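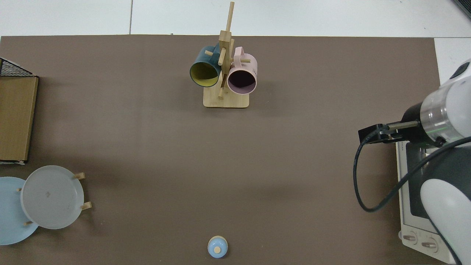

Last updated: 2025-04-30

The workshop at Drormont has a bandsaw that everyone wants and a laser cutter that is usually booked. For most of the past year it has also had a pair of robot arms bolted to the back edge of a white table, in a corner that used to hold scrap lumber.

The project is called Hudance. It started as a plan to build a kitchen helper for a small apartment, something that could put cups away and open an oven door without being told where everything was each time. The people working on it pay workshop dues like everyone else and come in mostly in the evenings. A few have a background in electronics. The rest learned as they went.

The arms came secondhand from Pruvost, a dealer that clears out closed factories and training centers. They were sold as a pair with their cables and no warranty. The grippers are the plain parallel kind, two fingers that open and close, and the builders have been happy with them. Early on there was talk of making a hand with more joints. A print was started, the tendons kept slipping, and the parts went into a drawer.

Getting the table right took longer than getting the arms to move. The first tabletop was a hollow door on sawhorses. Every time an arm stopped quickly, the whole thing swayed, and a mug that had been in the right place a second earlier wasn't in it anymore. The table now in use is heavier and screwed to its legs from below. The brown mat came later. Bare white tabletop threw back too much of the ceiling light, and pale dishes were hard for the software to pick out against it. The mat also keeps things from sliding.

The objects on it are household ones. There is a toaster oven, a wooden mug tree with a pink mug and a teal one, plates in a stand, and a few smaller things. The group bought most of it at thrift stores, on the theory that a helper that only works with matching dishes isn't worth having in a kitchen.

Mugs are harder than they look. A handle hooked over a peg has to be lifted before it can be pulled away, and the amount of lift depends on the angle of the peg. Pull too soon and the whole tree tips. The first attempts used fixed positions measured with a ruler and typed in by hand, which worked until somebody bumped the tree. The current approach is to steer the arms through a task many times over, save each run, and train the software on the results. The group set a goal of 2,000 saved runs before trying anything in a real kitchen. At last count it had 920.

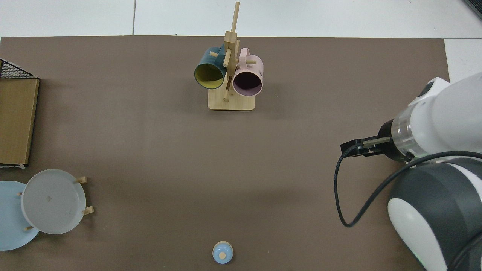

Timeo, reached by email, was less sure the count matters much and said that a run where the gripper misses and recovers teaches more than ten clean ones, so a total by itself doesn't tell you a lot. The group has since changed how it saves its work. Runs with a fumble in the middle used to be thrown out. Now they are kept and tagged, provided the task got finished in the end.

Cables have been the other steady problem. An arm has to be able to turn its wrist without winding its own wiring tight, so there needs to be slack, and slack gets caught on things. In July a loop of cable snagged a plate stand and took two plates to the floor. The builders tried spiral wrap, which was too stiff, and then hook-and-loop straps, which let go at bad moments. What they have now is a generous loop and a habit of checking it before each session.

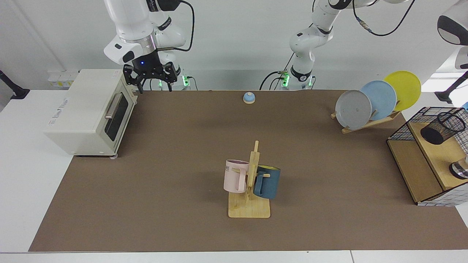 Running two arms at once brought its own work. Each one knows where its own joints are, but that says nothing about where the other one is unless the distance between the bases is measured well. The group measured with a tape, then with a steel rule, and finally by having both arms touch the same point on the table and working backward from the joint readings. That last method got the error down to 2 millimeters, good enough for passing something from one gripper to the other.

Small objects show up any error right away. A mug leaves room for a sloppy grip. A marker doesn't, and if it is held a little off center it rolls in the fingers when something pushes on it. The builders glued thin rubber to the fingertips, which helped for a few weeks and then peeled. They have gone back to bare fingers and slower closing speeds.

Speed in general has come down. Visitors to the workshop sometimes expect the arms to move the way they do in car plant videos, and they lose interest after a minute or so. At Drormont the limit is set low on purpose — there are people with sawdust in their eyes walking past — and there is a stop button at each end of the table. Shop rules say no one runs the arms alone.

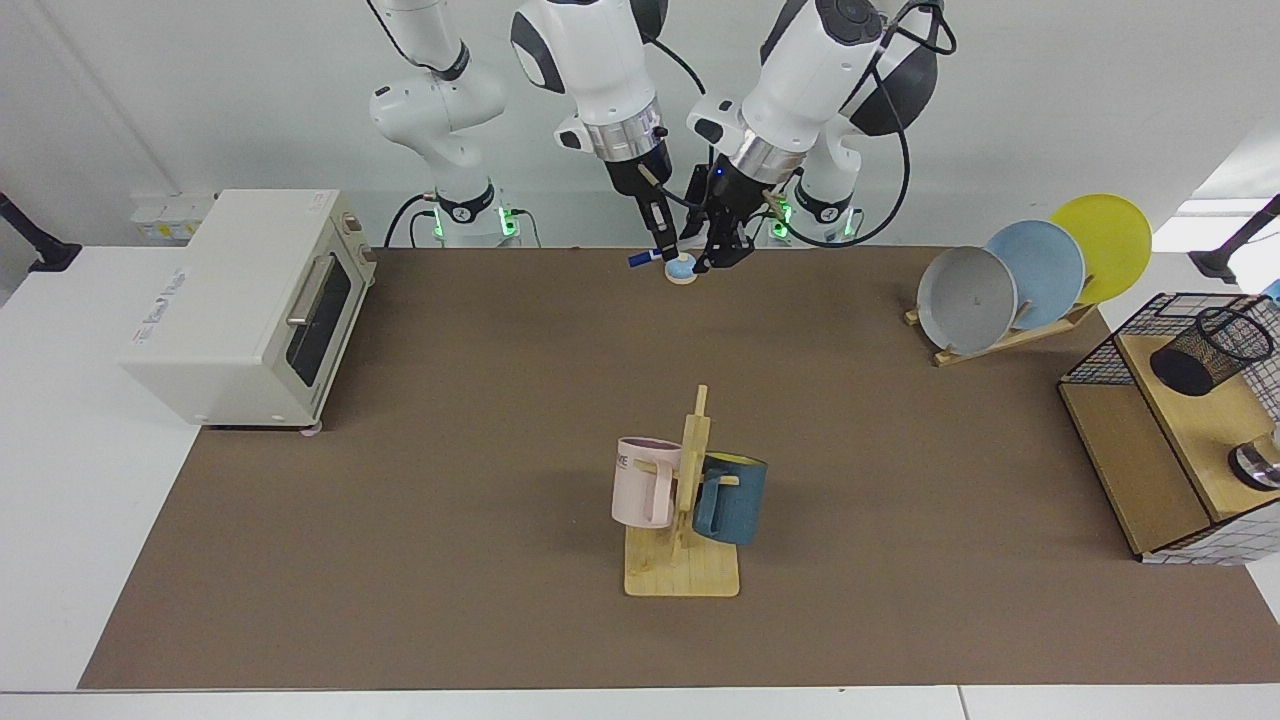 Noise turned out to be a smaller worry than power. The corner shares a circuit with the dust collector, and for a while the arms would shut down whenever someone started up the planer. The workshop has since run a separate line to that wall. The group split the cost of the wire and did the patching and painting themselves.

Next on the list is the oven door. The handle is easy enough to grip, but the door swings in an arc, and an arm that pulls straight back drags the entire oven across the mat. One of the builders wants to clamp the oven down. The others would prefer to solve it in software, given that few people clamp down the oven at home. For now they are trying it with one arm on the handle and the other resting against the side of the case.

Hudance meets two evenings a week, and anyone with a workshop membership can sit in. New people usually start by putting the mugs back on the tree between runs.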